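# About Nernell

Nernell is a small cooking school. We teach adults to make everyday food at home: soup, bread, beans, roast chicken, a decent salad, and what to do with the leftovers. We don't train chefs and we don't give out certificates.

Siamak Ahmadpour and Kathleen Lynch started the school after running evening classes in a rented church kitchen on Talpur Street. They kept hearing from people who owned a shelf of cookbooks and still ordered dinner most nights. The first course was called Weeknights, and it is still the one that fills up first.

## How classes work

Each class has 10 places and one teacher. You cook at your own station, start to finish, and you eat what you made before you leave. Recipes are handed out on paper at the end, not the beginning. Siamak prefers that people watch and taste while they work, and the written version is there for when you try it again at home.

A standard course runs 4 evenings. Bread is the exception - it takes up two full mornings, with the dough left overnight in between. All ingredients are included in the fee. Bring an apron and closed shoes. 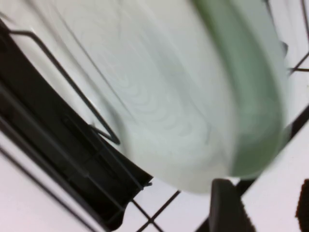
Pallavi Pant wrote to us that she had expected to learn recipes and mostly learned when to add salt, and that she would have liked a longer session on knives. The knife session now runs a full evening, and past students can sit in on it at no charge if there is a free station.

## Who teaches

Siamak teaches Weeknights and the beans and grains course. Kathleen teaches bread and pastry. Euan Forsyth joined us later for fish and for the outdoor grilling classes, which begin in July and stop when it gets dark too early.

Jarlath Gallagher runs the office. He answers the phone, orders the flour, and handles changes to bookings. If you have a food allergy, tell him when you sign up so that the menu can be adjusted.

## Where we are

We are on the ground floor of the Vumach Building, Suite 4, with the entrance on the parking lot side. The street door is for the dental office. Parking is free after business hours.

Gift vouchers can be used for any course and do not expire. Refunds are given up to a week before the first class - after that, we will move you to a later date if there is room.

Page last updated 26 June 2026.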